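What I'm spending on the second arm

I set myself a limit of 885 dollars for robot stuff this year, and by September I had used most of it on one arm and the parts that keep it running. Now I want a second one, so I spent an evening going through receipts.

The printed parts are the cheap end. A full set costs me 90 dollars in filament if I count the pieces I threw away. The servos are where the money goes. I bought mine from Grikuris, and a full set with the driver board and power supply came to 180. I'd buy two spares next time, having waited on shipping from Unduvport once already.
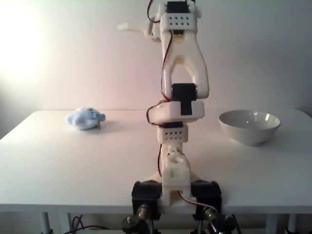
The arm on its table, with the bowl I use for pick-and-place.

I also looked at a ready-made arm. Drunholm sells one that Younes Slaoui has at work, and he likes it, but it lists at 3,830 and that's before the gripper. He pointed out that it comes calibrated and that somebody answers the phone. Fair enough. For moving small soft things into a bowl at home, I can't make that number work.

Things I forgot to budget for the first time: clamps, longer cables, a table that doesn't wobble. The table was the big one. My old desk shook every time the shoulder moved, and I blamed the servos for weeks before I tried a different surface. 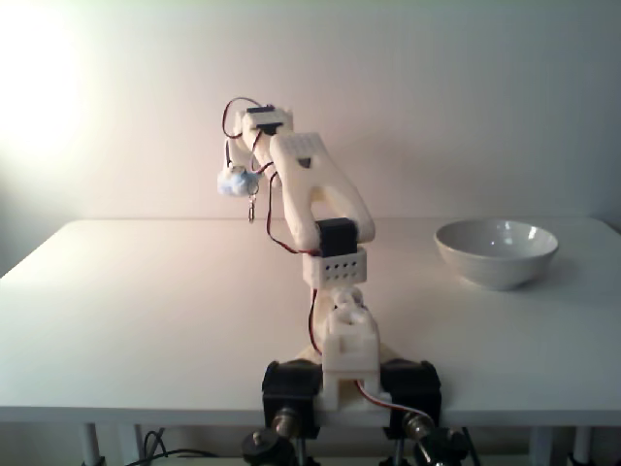
So the plan is to print the second arm over the winter and buy servos once, in one order, with the spares included. I'm leaving out the nicer gripper from Soliman for now — it costs as much as a set of servos and I haven't worn out the printed fingers yet. If there's money left I'll put it toward a proper cable tray. The wiring under the table is a mess and a second arm will double it.

I'll post the final parts list when I've ordered.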